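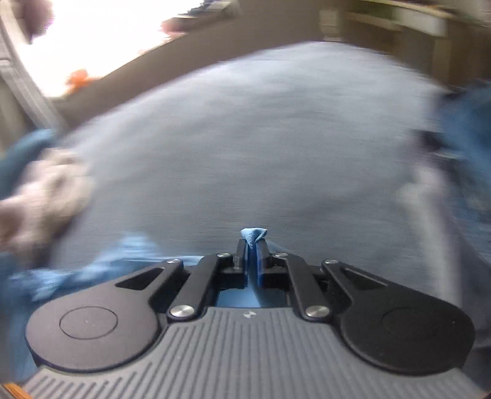 Cleaning cloths, second round

In November I replaced every kitchen sponge in the house with cloth, and a few people asked for the details. Most of what follows concerns folding and storage, which took longer to settle than the choice of cloth.

The old system was a drawer of mixed rags. Some were cut from T-shirts, some came free with other things, and two were from the car. They had different sizes and absorbed at different rates, and the drawer jammed whenever a corner worked its way over the back edge. I threw out the worst of them and moved the rest to the garage.

The new ones are a single type, textured on both faces, hemmed all round. I bought them from Zirna in one order so that they would wear at the same pace. The first wash was done with detergent only. Fabric softener leaves a coating on the fibers and the cloth then pushes water along the counter without picking it up. If you have already used softener, two hot washes with no product at all will get most of it out.

Folding: in half, in half again, then in thirds. The result is a small firm packet that stands on its folded edge. I tried rolling for a couple of weeks. Rolls look fine in a basket but they come undone when you pull the one beside them, and the loose end picks up crumbs.

Storage is a shallow tray from the Skiltar range, set into the top drawer to the left of the sink. It takes 11 packets in one row with enough slack to get a finger in. I had 10 in there at first and they leaned over. Fill from the right, take from the left. Every cloth gets used in turn, and I don't end up with three gray ones and a stack that has never seen water.

Used cloths go over the rail on the inside of the cupboard door, opened out flat. They should not go into the hamper until they are dry – a damp cloth under a pile of towels will smell by the next morning, and the smell survives a cool wash. I run them hot, with the dish towels, spin at full speed and hang them up. The dryer works too, but the hems curl and the packets stop standing up.

Calum Galbraith wrote to ask about glass. These are too coarse for it. I use an old flat-weave towel for the windows and keep it in a separate box, unfolded.

Still open: the drawer runner catches slightly at the back now that the tray is in. I think the screw head needs to go deeper. I'll look at it when I do the hinges.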